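Toaster oven sausage thread, because I have been asked twice now and I keep answering in pieces

Three on the rack, glossy and a little wrinkly, with the darker patches I like. 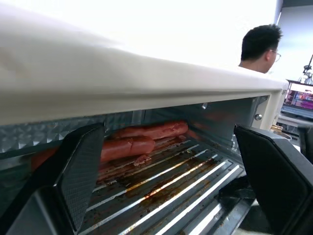 Sorcha Kerr: Straight on the wire though?? Mine drip all over the bottom and then the whole kitchen smells like it till Wednesday

OK so the dripping, yes. I slide the little tray in underneath with foil on it, shiny side whichever, and then the foil goes in the trash and I'm done. On the wire they brown so much better than sitting in a pan in their own grease!

I do 7 minutes, turn them, 7 more, then I start checking. My oven runs hot on the left (it's a Tarier, hand-me-down, the dial is basically a suggestion) so yours may want longer.

Don't poke them. I used to stab mine all over with a fork like my dad did and they came out dry every single time.

They do like to roll into each other. If they touch, the touching side stays pale, so give them a nudge apart when you turn them.

Rack cleaning: soak it in the sink while you eat, hot water and dish soap. Any bits that have stuck to the bars come off with an old toothbrush. If you leave it overnight you'll be scrubbing, ask me how I know

Mustard question next, I have opinions. Gillespie Mackay is already typing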